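Plorncombe Village Hall — Kitchen and Side Room Safety Check
Monday, July 12, 2021

Fire extinguisher by the back door: PASS
Pin in, gauge in the green, and thank you to whoever moved the coat rack so a person can reach it.

Smoke alarms: PASS
Both of them sounded nicely — the upstairs one is loud enough to wake Sarnthorpe!

Hot water at the sink: NEEDS ATTENTION
Came out too hot for little hands. Italo Marino has kindly offered to turn the thermostat down before the playgroup is back.

Fridge temperature: PASS
Cold and clean, though there's a jar of chutney in there from March that I'd gently ask its owner to take home.

Stair rail: NEEDS ATTENTION
Still wobbly at the bottom, as I noted last time. Two longer screws should do it.

Exit signs and back path: PASS
Path swept, gate opens easily, sign lit.

First aid box: RESTOCK
Plenty of bandages (37 of them, bless you all) but no burn gel and no tape.

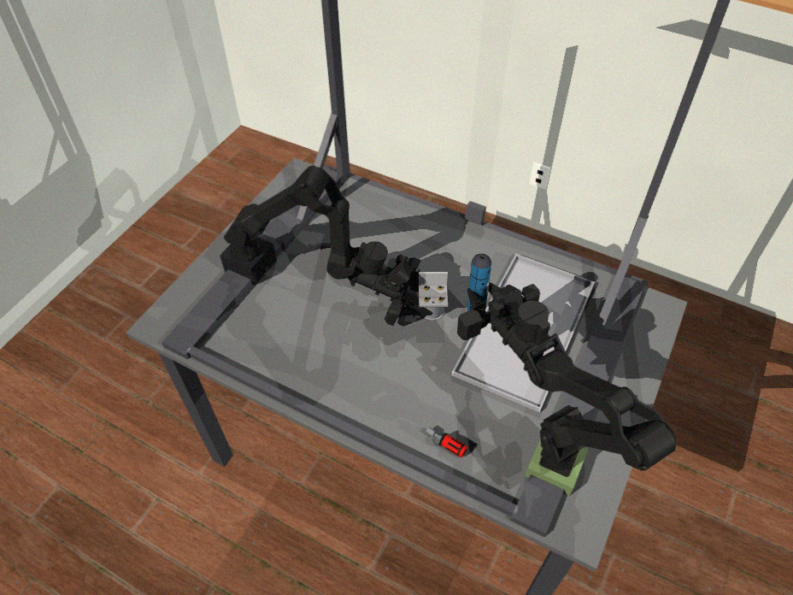
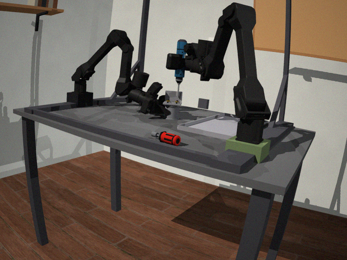 Checked by: Solveig Ljungberg
Hall Safety Officer

Gray tabletop, wood plank floor in both views. Please leave the wobbly rail alone until it's fixed, and ring me if anything else comes loose.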